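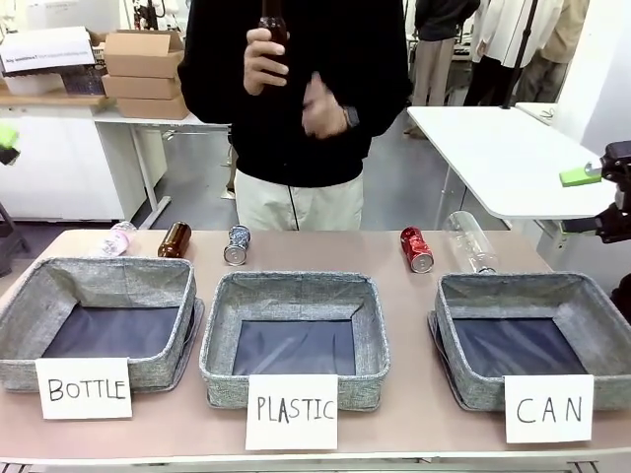

Figure 3. Table with three fabric bins at the sorting point, and a brown glass bottle held by the neck and body.

4.2 Sorting behaviour at shared collection points

The second part of the study looked at what residents did with glass once it had left the kitchen. Households in the Ostus and Stoko blocks had been given the same printed guidance in October, but the two sites differed in how the containers were laid out. At Ostus the containers stood in a row under a covered walkway, with one opening for each colour of glass. At Stoko there was a single mixed glass container and a separate shelf for returnable bottles. Both sites were emptied by the same contractor, Karabulut, on the same round.

We received 437 completed questionnaires. Of these, 386 could be matched to a block and were kept for the analysis. The remaining forms had no address code, or had one that did not belong to either site. We did not try to recover them by handwriting or by date of return.

Most respondents at both sites said that they sorted glass at home before carrying it down. The usual arrangement was a bag or a soft-sided bin kept near the door, and colour was dealt with later, at the container. Dark brown glass caused the most doubt. Several respondents at Ostus wrote that they could not tell brown from dark green under the walkway lighting in the evening, and had put the bottle wherever there was room. Similar remarks were made about jars with a coloured coating. Clear glass was hardly mentioned, except in connection with lids.

Lids and caps were a separate problem. The guidance asked for metal lids to be removed and placed with mixed metals, but it said nothing about plastic pourers or cork. Respondents dealt with these in their own way, and the answers were too varied to be coded under the scheme described in section 3. We have therefore left them out of the tables and return to them only in the discussion.

Distance mattered less than we had expected. Residents on the upper floors at Stoko did not report fewer trips than those on the ground floor, although they did report larger loads. One possible reason is the lift, which opens close to the collection point. At Ostus the lift opens on the far side of the courtyard – a longer walk, and an open one in wet weather – and there the answers were more mixed. We have no direct measure of load size and treat these reports with some caution.

The returnable bottle shelf at Stoko was used by people outside the block as well. In 19 questionnaires residents complained about this, mainly on account of noise late at night. Others saw the shelf as useful and asked for a second one. Karabulut had no instructions for the shelf, and crews left it alone unless bottles had fallen to the ground.

After the questionnaires were returned we held short follow-up interviews with seven households, using the Plirker interview guide with small changes to the wording. The interviews took place in people's homes and covered storage space, smell, rinsing and who in the household took the glass out. Rinsing divided people most clearly. Some rinsed everything as a matter of habit and others thought it a waste of hot water. The printed guidance asked only that containers be empty, and two of the households had read this as meaning that they should be washed.

No household in the interviews had kept the guidance sheet where it could be seen. When asked where they would look for advice, they named the labels on the containers first and a neighbour second. The wording of those labels is taken up in section 4.3.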